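Hot Drinks in a Shared Study Room: Comparing Three Ways of Making Coffee

Student project report
Module: Consumer Products and Everyday Design

1. Background

The study room on our floor has a kettle, a fridge and a cupboard full of mugs. For most of the year it also had an argument going on about coffee. Some people wanted a pod machine, some wanted a filter machine with a jug, and a few thought the kettle and a cafetiere were enough. Our group decided to use the project to find out which of the three would suit a room used by a lot of people with different tastes and different timetables.

We did not set out to find the best coffee. None of us has any training in tasting. What we wanted to know was how long each method took, how much cleaning it made, what it threw away, and whether people who used it once would use it again.

2. The three methods

The pod machine was a Carnex single-cup model, lent to us by a group member's family. It takes one pod at a time and has two cup sizes. The water tank lifts off the back.

The filter machine was a Branley with a glass jug and a hotplate. It was bought second-hand. The lid of the jug was slightly chipped but it poured properly.

The cafetiere was the ordinary kind with a metal plunger. It was already in the cupboard and has no brand on it that we could find.

All the ground coffee came from Hoàng, a small roaster with a stall at the Thursday market. We used their medium roast for both the filter machine and the cafetiere. The pods were a medium roast too, but from a different supplier, as Hoàng does not make pods. This is a weakness in the comparison and we come back to it later.

3. How the trial was run

Each method was put out on its own for 2 weeks. The other two were kept in a locked cupboard during that time. Next to the machine was a clipboard where people wrote the time they started, the time they had a drink in their hand, and a mark for whether they would choose the same method again.

We asked people to use 600 ml of water in the filter machine and in the cafetiere each time, so that the times could be compared. Not everyone did this. Where the sheet showed a different amount, we left that entry out of the timings but kept the answer about using it again. 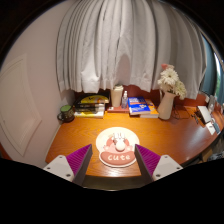
Why was the water amount fixed for two of the methods and left open for the third?

The pod machine measures its own water from the cup size button, so there was nothing for the user to fill in. With the other two, people could have made anything from a small cup to a full jug, and the times would have meant very little.

At the end of each trial, 8 regular users of the room answered a short set of questions. They were the same people each time. They were asked about strength, temperature, noise and cleaning, and there was a space for comments.

4. Results

4.1 Time

The pod machine was the quickest for one person. The usual wait was short enough that people stood beside it and did not sit down. The picture changed when a queue formed. Before the morning seminar several people often wanted a drink at once, and the tank had to be refilled partway through. On those mornings the last person in the queue waited longer than they would have done with the filter machine.

The filter machine was slow to start but served several people in one go. Late arrivals found a jug already made. The drawback was that coffee left on the hotplate tasted burnt by lunchtime, and this was the most common comment on the filter sheets.

The cafetiere came in the middle. Most of the time was spent waiting for the kettle and then waiting for the coffee to stand. Some people did not wait and said it was weak.

4.2 Strength and taste

The pod machine got the widest range of answers. People who like mild coffee were pleased with the larger cup setting. People who like it strong used the smaller setting twice with two pods, which doubled the cost. With the filter machine, whoever made the jug decided the strength for everybody, and this caused some grumbling. The cafetiere had the same problem on a smaller scale.

4.3 Cleaning

Cleaning was the part people disliked most. The cafetiere was left full of wet grounds more often than any other item in the sink. The filter machine was better, as the paper lifts out with the grounds in it, but the jug stained quickly. The pod machine needed only the drip tray emptied and the used pods taken out of the bin below.

We descaled both machines once with Clenent powder before the trial began, following the packet. We did not descale them again.

4.4 Waste

We kept the used pods from the last few days of the first trial and counted 32 of them. They filled a carrier bag. They can be sent back for recycling through the supplier, but this has to be arranged by someone, and the nearest drop-off point is a bus ride away. Grounds from the other two methods went into the food waste bin. The filter papers went in with them.

4.5 Would people use it again?

The pod machine had the most marks in favour, followed by the filter machine. The cafetiere had the fewest, although the people who liked it wrote the longest comments. One wrote that it was the only one of the three that did not make a noise while they were trying to read.

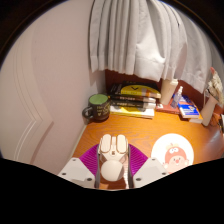
5. Discussion

The results were affected by the different coffee in the pods. Somebody who preferred the pod machine may only have preferred that coffee. Reusable pods that can be filled with any ground coffee would have solved this, and we should have looked for some before starting.

The order of the trials may also have mattered. The pod machine went first, when the room was quieter. The cafetiere went last, close to deadlines, when people were short of time and less willing to wash up.

We also relied on people writing things down. Some sheets have a start time and no finish time. Those entries were not used.

6. Recommendation

For this room we recommend the filter machine for the mornings, with an insulated jug in place of the glass one so that the coffee does not sit on the hotplate. The cafetiere should stay in the cupboard for anyone who wants it. A pod machine would be popular, but it should only be bought if someone agrees to deal with the used pods, and the users should pay for their own.

If the trial is run again, the order should be changed and the tea drinkers should be asked as well. Several of them told us the filter machine took up the socket they needed for the kettle.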